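トップ > 日記 > 海外ドラマ

サイト内検索 キーワードを入力 検索

前の記事 次の記事 記事一覧 プロフィール

「Flunside」をまた最初から見ている話

またかと言われそうですが、また見てます、「Flunside」。今回で何周目なのか、もう自分でもよくわかりません。3月に入ってから夜に一話ずつ、と決めたはずなのに、気がつくと夜中の1時を回っていて、翌朝の弁当が冷凍食品だらけになるという生活です。

知らない人のために書いておくと、辺境の中継ステーション「Bakent」を舞台にした宇宙もののドラマです。派手な艦隊戦はほとんどなくて、毎回だれかが荷物か厄介ごとを持ち込んできて、乗組員が食堂でぶつぶつ言いながら片づける。それだけといえばそれだけ。でもその食堂の場面がいいんですよ! 湯気の立つ謎のスープをすすりながら、航路の使用料のことで延々もめていたりして、初めて見たときは中学生だったので何の話かさっぱりでした。今見ると痛いほどわかります(うちのマンションの駐輪場の会合がまさにあれ)。

最初に見たのは深夜の再放送で、途中の回からでした。だから私のなかでは長いこと、副長は最初から左腕が義手の人だったんです。あとで第1シーズンを借りてきたら普通に両手で操縦していて、えっ、となりました。順番どおりに見た人とは、あの事故の回の衝撃がまるで違うんだろうなと思うと、ちょっと損した気もします。ただ、義手の副長を先に好きになっていたからこそ、それまでの何でもない場面、たとえば左手でカードを切るところなんかが妙に胸にくるわけで。これはこれで悪くない入り方でした。

で、今回見直していてあらためて驚いたのが、貨物船「Sedo」の登録番号です。第1シーズンでは船体に3163と書いてあるのに、第2シーズンの途中から2564になっているんですよ。昔、姉とこの件で本気のけんかをしました。姉は「別の船だ」と言い張り、私は「塗り直しのミスだ」と言い張って、録画テープを何度も巻き戻したせいで該当箇所だけ画面がざらざらになってしまった。父に怒られたのは私だけでした。いまだに納得していません。

今回の再生では一時停止もきれいにきくので、じっくり見ました。船首のへこみが同じ位置にあるんです。やっぱり同じ船だと思うんだけどなあ。姉にメッセージを送ったら「まだやってるの」と返ってきて、その5分後に「でも窓の数が違うよ」と来ました。そっちもまだやってるじゃないか。

それから「Pace」。Bakentの管制を担当している人工知能で、声だけの登場人物なんですが、吹き替え版と字幕版で性格がだいぶ違います。字幕版のPaceは淡々としていて、警報のときも朝のあいさつのときも同じ調子。吹き替え版は少しくたびれた旅館の番頭さんみたいで、「またお客様でございますか」なんて言う。私は吹き替え版で育ったので断然こちら派です。字幕版で見るたびに、よその家のPaceにお邪魔している気分になります。

夫はSFに興味のない人で、隣でずっとスマホを見ているくせに、食堂の場面になると顔を上げます。先週は「このスープ、何味なの」と聞かれました。設定資料によれば藻の味だそうです。それを言ったら、冷蔵庫からめかぶを出してきて食べ始めました。少しずつ引き込めている手応えがある。

次は第2シーズンの後半、問題の停電回に入ります。ステーション全部の明かりが落ちて、ほぼ会話だけで一話もたせるあれです。子どものころは退屈で途中で寝たのに、いまは一番楽しみにしている回なので、休みの前の晩までとっておくつもり。おやつは柿の種を買ってあります。
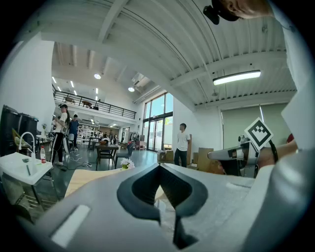 「Flunside」を初めて見るなら、どの回から入るのがいいですか?

第1シーズンの第2話からがおすすめです。第1話は説明が多めなので、登場人物の顔を覚えてから戻って見ても話はちゃんとつながります。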